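Last updated: September

4. What tenants pay for when they pay for service

I came to this part of the study with a hunch I'd been carrying since my first summer in Fledau, which is that people renting in serviced buildings can't tell you what the service charge buys. They can tell you what it costs, sometimes to the cent! But ask what they get for it and you hear a long pause, then something about the lobby. So I sat down with leases, fee schedules and a pile of survey forms, and I tried to work out where the money goes and whether the person paying has any idea.

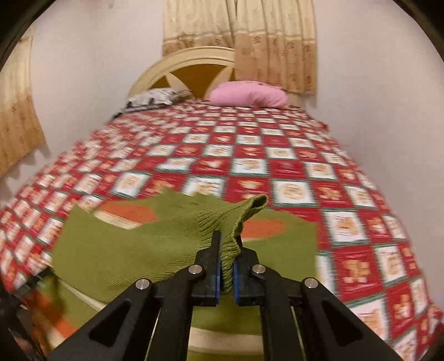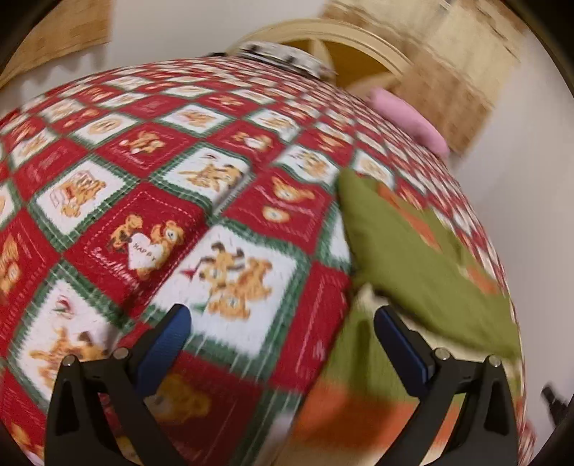
Figure 3. An olive-green item together with red-and-white checked bedding, in both pictures.

The survey went to 500 households in the two buildings run by Prorka and the older one that Tomić took over, and 158 came back filled in well enough to use. I was hoping for more (who isn't), but the forms we did get were full of notes in the margins, and I ended up learning as much from those as from the tick boxes. One tenant had stapled in her whole lease with the confusing bits underlined in green pen. I've kept a copy on my wall.

4.1 The bundle problem

Every lease I read puts the service charge in a single line. Cleaning of shared halls, elevator upkeep, front desk, linen change for the furnished units, window washing, the gym if there is one: all in one figure, due with the rent. The building manager has a breakdown in a spreadsheet somewhere. Tenants can ask for it, and in Fledau they have a right to see it once a year, but only 17 of the people who answered had ever done so. Two of those told me they got a document so long they gave up on page one.

Jarmila Hájek, who wrote up the Skusodstead rentals before I'd even started grad school, calls this "the restaurant bill with one number on it," and I've stolen that line for every talk I've given. Her tenants were in unfurnished flats, so she never had to deal with linen or housekeeping. Mine did, and it makes a difference. When a service comes into your own rooms you notice it, good or bad. When it happens in a boiler room you don't. The margin notes bear this out over and over. People wrote whole paragraphs on how often the sheets were changed and hardly a word on the elevators, even though elevator upkeep was the bigger slice in all three buildings.

I should say that I don't read this as tenants being careless. I rent in a building like this myself, and before I started the project I couldn't have told you what my own charge covered either. I had a vague idea that it paid for the nice man at the desk.

4.2 Who stays and who goes

My second question was whether knowing what you pay for has anything to do with renewing. I expected it would, and I expected it to run the simple way: people who understand the charge feel fine about it and stay. The answers were messier. Among the tenants who had asked for the breakdown, several were planning to leave, and a couple said the breakdown was what tipped them. They'd found they were paying toward a parking level they had no right to use. I'd probably have been on the phone to a moving company that same evening.

On the other side there's a big, quiet group who don't know what's in the charge and don't much mind. They like the building, the walk to the tram is short, the rent hasn't jumped. For them the service charge is just part of the rent with a different name. I went back and forth on whether to fold the two amounts together when comparing these renters with the rest, and in the end I did it both ways. The tables in the appendix show each version, and the pattern holds up in either one, though it's weaker in the Tomić building, where a lot of the leases are short and people come and go for work.

One thing I'd do differently is the wording of the renewal question. I asked "Do you intend to stay?" and left it at that, with no time period. Some people clearly took it to mean the next lease and others took it to mean forever. One wrote "until I win the lottery," which I coded as yes.

4.3 Furnished and unfurnished units

Furnished units carry a higher charge everywhere, and the managers I talked to all gave the same reason, wear on the contents. Fair enough. But the gap between furnished and unfurnished was set when the buildings opened and hasn't been touched, while the contents have aged and, in plenty of units, been swapped out for the tenant's own things. Several renters said they'd put the supplied bed in storage and were still paying the furnished rate on it. The leases don't offer any way to move down a tier halfway through, so they wait for the renewal date and ask then. I pick up what happens to those requests in Section 5, where I go through the managers' side of the interviews.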